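The Scrap Tub

Posted January 2025

One

She had until the key went back. Noon, they'd said. Then a text: sooner if poss.

So. Kitchen last, because the kitchen was always last. Boxes by the door, tape gun that squealed, the radio already packed and her missing it. Her aunt had lived in the flat on Dunstan Street since 2001 and had thrown away, as far as anyone could tell, nothing. Rubber bands on the door handle. Jam jars inside jam jars. A drawer of twine too short to tie anything.

And a whole shelf of takeout tubs. Square ones with handles, round ones, lids that belonged to other tubs in other decades. Ice cream first, then soup, then buttons, then screws, then back to soup. You did not throw out a tub in that house. You'd get the look.

She filled a bag with them. Stopped. Took one out again, a white one with a handle. Put the bag by the door and the tub on the counter and told herself it was for the sponge.

It was not for the sponge.

Two

The new place was on the Purnmont side of the river. Third floor, 16 steps between landings, a window over the sink that looked at another window. Clean. Smelled of paint. She put the tub next to the sink the first night without thinking and dropped a teabag in it.

By the end of the week it was a system. Peels in, rinds in, the green ends off whatever. Her aunt used to take hers down to the plot behind the bus garage, and tip it out, and stand there a while with her hands in her coat. Lemon didn't rot right, her aunt said. Too much lemon and the worms go off in a huff. She'd put the lemon in anyway. She put lemon in everything, tea, fish, the water for the floor. You could smell her coming up the stairs, practically.

August she'd died. Hot, the plot gone yellow, the beans all string.

She didn't have a plot. What she had was a tub of scraps and a bin in the yard with a Cellineck sticker on it, and a notice from Cellineck saying what could go in. No tea bags. No tissues. She read it twice standing in the rain and then went up and put a tissue in, because she'd been crying a bit and the tub was right there.
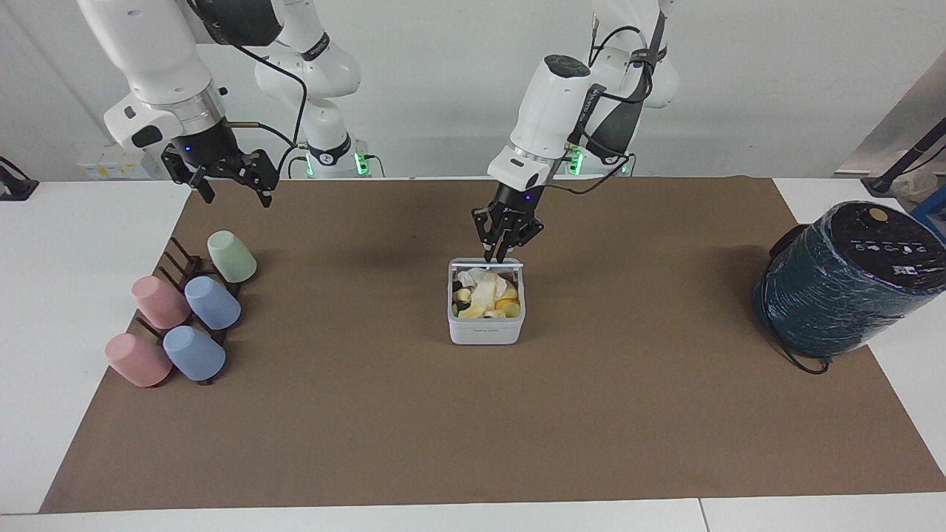

Three

Cups next. The cups were the other thing she'd kept.

Plastic, the picnic kind, pink and light blue and a green. Her aunt had bought them for the cousins, back when the cousins were small and broke things. Pink was a fight. Every single time, pink was a fight. Whoever got there first held it over their head and ran, and whoever lost got the green and sulked under the table with it. She'd been a sulker. She'd been under that table so much she knew the gum.

Now she could have a pink one whenever she wanted. Drank out of it the first morning, standing up, coat on, late for the Vetance bus. Water tasted like plastic and cupboard. Tasted exactly right.

The rack for them came from the flat too. Dark wood with pegs, heavier than it looked. She'd washed them all and stood them upside down on it, and moved a blue. Moved it back. Her aunt had an order. There had definately been an order, and she couldn't get it, she stood there with wet hands going pink, blue, no, green at the back, was it green at the back?

Phone buzzed. Cousin, the eldest. Did you keep the cups

Yes

All of them

Most

Long wait. Dots. No dots. Then: who's got pink

She looked at the two pinks upside down on their pegs. Typed: me. Typed: come and get it then. Sent it before she could make it nicer.

Four

They came in the evening, 3 of them, loud on the stairs, with a lemon cake from the place by the station that was dry and cost too much. Nobody had plates unpacked. They ate it off the lid of a box. Someone found the cups and there was a scuffle, an acutal scuffle, grown people with bad knees, an elbow in the sink, the eldest holding pink up by the light fitting and wheezing.

"You're too old."

"You're too short."

She got green. Sat down on the floor with it, back against the cupboard, and there was no table to go under yet so she just pulled her knees up.

They talked til the buses stopped. The plot, who'd have it, there was a waiting list with 30 names on it and the eldest had been paying the rent on the quiet all winter and hadn't wanted to say. Why not? Shrug. Didn't want it to be a thing.

So it was a thing, for a bit. Then it was just a fact. The plot was still there. Somebody would need to dig.

After, in the quiet, she rinsed the cups and hung them back any old how. Scraped the crumbs into the tub. Squeezed the lid on, had to lean on it. Put it by her shoes.

Morning. Coat. Keys. Tub.

She was halfway down before she remembered the spade, and went back up for it.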